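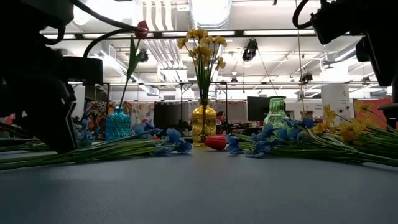 Most of the arguments I hear about grippers are arguments about data sheets. Grip force, stroke, weight, price. I have spent the better part of November trying out two sets of fingers on the same pair of arms, and I now think the data sheet is the least useful page in the box.

The two products were the Ollora parallel gripper and the slimmer one from Tejada. Both are sold as general purpose. Both came with a demo video of a gripper picking up a cube. I have never had a customer who needed a cube picked up. At Kirkeck we get asked about things that bend, catch on each other and cost money when they break, so I test with artificial flowers and glass vases.

Flowers are a good test for a dull reason. A stem is thin and a head is wide, and the two want different things from a finger. Take a tulip by the head and the stem swings about. Take it by the stem and you have to find the stem first, often under a heap of leaves and next to three others going the same way. Then it has to go into a neck that is not much wider than the fingers.

I ran 20 tries with each gripper, same arms, same controller settings. The Ollora got a stem into a vase 13 times. The Tejada managed 14. Anyone who wants to write "Tejada wins" on the strength of that is welcome to, but I wouldn't sign it.

The failures were worth more than the score. The Ollora squeezed well and dropped very little, but its fingers are broad and it kept picking up a second stem along with the one I wanted. The Tejada got in between stems easily and then let them turn in its grip, so the flower arrived at the vase pointing the wrong way. Those are two different problems. The first can be helped with a narrower fingertip, and we printed one in an afternoon. The second needs a better pad, and I have not found one I like.
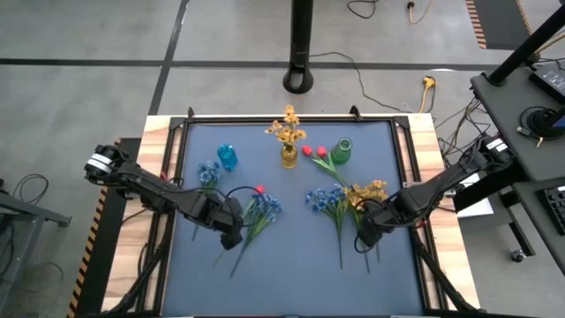
## Look at the bench before you blame the gripper

I lost 4 tries to cables, and I have left them in the count. A loop at the wrist is fine until the arm rolls over to reach behind a vase. Ditstead, who supplied the controller, suggested slowing the wrist down. I would sooner shorten the cable.

Camera position matters as much. From the side, a vase can hide whatever is lying behind it. From higher up, the spread of the stems is much easier to read. If you can only afford one good camera, put it up high and spend what is left on fingertips.

My advice to anyone choosing this year is to borrow both grippers for a week, put your own awkward objects on the table and write down how each try goes wrong. We are keeping the Ollora for now, with the printed tips.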